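Fold cell 2: grip loss on stacked hems

The towel folding cell at Grullside was out of service for most of a shift in June after a run of grip losses on the second fold. No one was hurt and no hardware was damaged. The cell is back in production at reduced speed. Shirin Bagheri wrote up the fault and Corentin Arnaud checked the controller logs.

The first stop came shortly after the morning start. The arm picked a once-folded towel at the corner, lifted, and lost the upper layer partway through the swing. The lower layer stayed in the fingers, so the grip sensor still read closed on cloth and the cycle continued. The towel landed twisted on the fold table and the outfeed pusher drove it against the side guide. The pusher tripped on overcurrent, as it should. The operator cleared it and restarted. The same thing happened 9 times before the cell was locked out.

Corentin pulled the log for the full batch, 335 towels. All of the losses were on the second fold. The first fold, with a single layer at the pick point, ran clean. That ruled out the finger pads, which were changed anyway and showed normal wear.

The fault was in the pick point. The wrist camera looks for the hem as a flat band between the table and the pile, then sets the fingers a fixed distance in from its outer edge. On a folded towel the two hems do not always line up. When the upper one sits back from the lower one, the detector takes the outermost edge, which belongs to the bottom layer, and the fingers close with very little of the top layer between them.

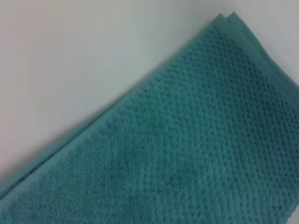
Wrist camera view of a folded towel. The hems at the corner are slightly offset.

Two other things made it worse. The Mendetti towels in this batch have a raised dot weave over part of the face, and the edge filter had been tuned on plain pile. On several picks it scored the start of the dots as a hem line, which pulled the wrist angle off. The swing speed had also been raised at the end of May from 300 to 335 mm/s to keep up with the Ragab dryer. At the old speed some of the poor grips would probably have held.

Changes made so far:

Swing speed on the second fold is back to 300 mm/s.

Pick depth on folded stock is increased by 9 mm, measured from the outer hem. The first fold is unchanged.

The grip check now compares finger gap with the expected stack thickness. A gap that reads one layer short stops the arm before the lift.

The outfeed pusher waits for a flat-towel signal before it moves.

Shirin ran 35 test folds with the new settings, with the upper hem set back by hand on each one. The thickness check stopped two of them and the rest folded correctly. The edge filter has not been retuned. Kistorura has the saved wrist views and will send a revised version, and until it is installed dot weave stock should go to cell 1.

One reminder for operators. Several of the jams were cleared with the cell in pause. Pause holds the arm but leaves the pusher drive live. Use the lockout at the gate before reaching past the side guide, and log the stop even if it takes under a minute to clear.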